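Erkis – Open Position: Test Engineer, Chore and Bench Task Evaluation

Location: Drakitz site, on site
Type: Full time, fixed term with option to extend
Start: October
Reference: Gaete evaluation track

Background

Erkis runs comparative tests of robot arms and mobile machines on work that people currently do by hand. The tasks come from two places: private homes (loading a dishwasher, folding towels, clearing a table, wiping a sink) and small shops (emptying parts bins, feeding a fixture, bagging, sorting returns). Clients send us a machine, a software build or both. We report how often it finishes the job, how long it takes and how it fails.

We do not build robots and we do not sell them. The question we get paid to answer is whether a given machine can do a given chore yet, under stated conditions, without a person standing by to rescue it. For most chores on our list the answer is still no. For a few it is yes, with limits on object size, lighting and clutter. The person in this position will help write down where those limits are.

The Gaete track covers 46 tasks. Each has a written protocol, a start state, an end state and a time limit. Some protocols are mature. Others were drafted by people who had never tried to run them, and they need to be rewritten.

What you will do

Set up and run test series on fixed arms and, from the second half of the term, on one mobile platform.

Reset the workspace between trials according to the protocol. This is a large part of the job. A towel must be dropped from the same height every time, and a bin must be refilled without arranging the contents. Applicants who find this kind of repetition hard should consider it before applying.

Classify failures. We use 8 categories, from missed detection to damage to the object. The category is assigned by the engineer who ran the trial and checked by a second engineer from the recording.

Measure human baselines. Every task is also done by a person with no special training, using one hand where the machine has one gripper. These figures go in the report next to the machine figures.

Maintain fixtures, bins, clamps, cable runs and gripper fingers. Worn fingers change results, and replacements are logged against the trial number.

Write the results section of client reports in plain language. Reports are read by purchasing staff as well as by engineers.

A note on bin picking

Applicants often ask why a track that includes kitchens and laundry spends so much time on bins. Taking one object out of a group of touching objects is a step in a large share of household chores. Cutlery in a drawer and toys in a box pose much the same problem as castings in a tote: partial overlap, contact with the walls, and no guarantee that the top object can be gripped first. 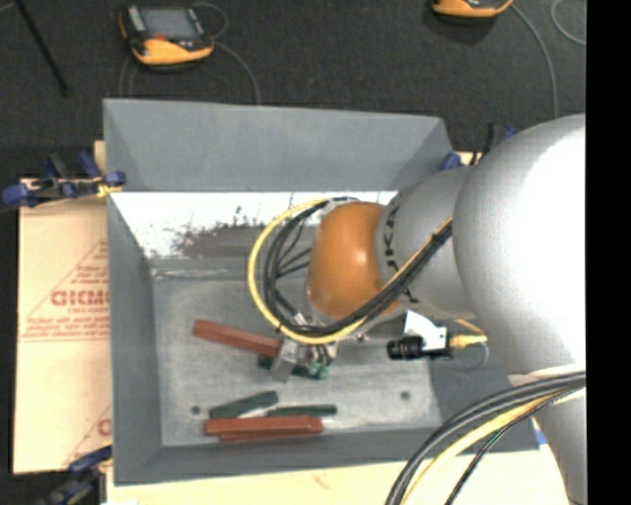
The bin protocol, internal name Clunus, is the first one a new engineer learns. It uses plain block shapes before moving on to household items. A series consists of 3,000 grasp attempts, split across several shifts. Attempts that push an object against a wall and leave it there are scored separately from ordinary misses – a person fixes this with a fingertip and a machine often has no equivalent move.

Required

Degree or completed technical training in mechatronics, electrical engineering, computer science or a related field. Equivalent shop experience is accepted.

At least 4 years of hands-on work with industrial or research arms, including teaching positions, setting workspace limits and recovering from a protective stop.

Working knowledge of Python or a similar language, enough to read a log file and find the trial that does not match the others.

Clear written English.

Ability to stand for long periods and to lift fixtures with a second person.

Useful but not required

Experience with depth cameras and hand-eye calibration.

Basic statistics: confidence intervals, sample size, repeated measures.

Previous work in a laundry, commercial kitchen, warehouse or repair shop. Engineers with this background tend to write better protocols.

Conditions

Shifts are fixed and posted a month ahead. There is no night work. Safety training is completed on paid time before any work inside a guarded cell. Test results belong to the client, but protocols may be published and contributors are credited.

How to apply

Send a résumé and one page describing a chore you believe a machine can be tested on fairly. State the start state, the end state, the time limit and what counts as a failure. Do not send a cover letter. Applications without the one-page description will not be reviewed.

Closing date: Aug 9, 2019. Selected applicants will be invited to Drakitz for a half-day practical, which includes running a short series and writing up the result. Travel costs are reimbursed against receipts.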